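Work and Automation, Unit 6
Handout: When part of the job goes to a machine

Please read this before the seminar. The questions for the group work are at the end. If you missed Unit 5, the notes on task analysis are needed here, especially the difference between a task and a job.

1. Where we stopped last time

A job is a bundle of tasks. When a company says it has automated a job, in most cases it has automated some tasks of the bundle, and the rest remains with people. What remains is often not the same work as before. Our case for this unit shows it quite well.

2. The case: Nusetti

Nusetti is a packing firm which prepares small parts sets for other companies. One customer, Baláž, orders sets of fittings in bags, more than 4,000 bags in a month. Before the change, the packing hall had 43 employees, and 15 of them worked mostly on the Baláž sets. Their work was to take small pieces from trays, check them by eye, put them in order and close the bag.

The firm bought a sorting and placing system from a supplier called Premance. It was introduced in December, after the busy season. The workers heard about it at a shift meeting, and the first cell was already ordered at that time. Keep this in mind for question 2.

3. What changed in the tasks

The picking of pieces went to the arms, but only for the pieces which the system could handle. Thin washers and everything that came tangled stayed with the people. The closing of the bag also stayed with them.

New tasks came, and they were not written in any job description:

- filling the positions where the arms pick from
- removing a piece that fell or was turned the wrong way
- restarting the cell after a stop
- writing the stops into a log

The last one was at first done on paper, later in a program called Brellel. Several workers said that the writing took more attention than the packing did. The management counted it as "no extra time."

4. What changed for the people

Hadi Awwad worked at the packing tables for many years and became one of the first cell operators. In his interview (full text in the reader, page 31) he describes two things.

The first is the rhythm. At the table he decided himself when to go faster and when to rest his hands. At the cell the waiting is long and then he must be quick. He says he is less tired in the shoulders and more tired in the head.

The second is the talking. At the tables, six people sat so that they could see each other. At the cells each operator stands alone, and the nearest colleague is behind a partition. New workers used to learn by looking at the hands of their neighbor. Now there is nothing to look at in this way, and the firm had to organize training hours.

The pay of the operators was raised a little. The pay of those who stayed at the tables was not, although they now received all the difficult pieces. This led to the strongest complaints, stronger than the fear of losing the job.

5. Two terms for the exam

Residual tasks: the tasks which remain with people because the machine does them badly or too expensively. They are often the least regular ones.

Supervisory work: watching, correcting and restarting. The worker is responsible for the result but does not make most of the movements.

A cell with two arms is a good place to see both terms together. Look at how small the pieces are compared with the arms, and how near the two grippers come to each other. Then think who puts the pieces on the floor of the cell, and who goes in when one is lying wrong.

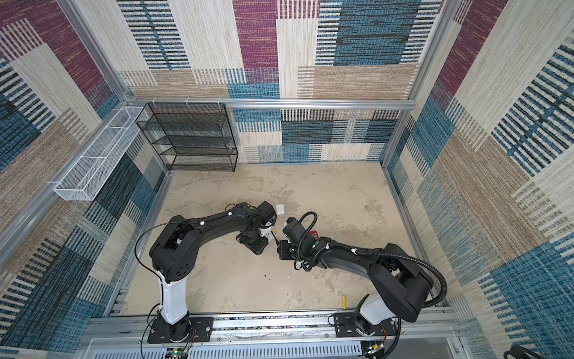
6. Questions for the group work

1. Make a list of the tasks at Nusetti before and after the change. Mark the residual tasks and the supervisory ones.

2. At which moment should the workers have been asked? Give one argument from the side of the firm as well.

3. Is writing the log a part of the operator's work or an addition to it? How would you pay for it?

4. Awwad says he is "more tired in the head." Which measures from Unit 4 could be used to study this?

Please work in groups of three or four and bring one page of notes per group. Handwritten is fine. The reader is available in the department office until 4 p.m.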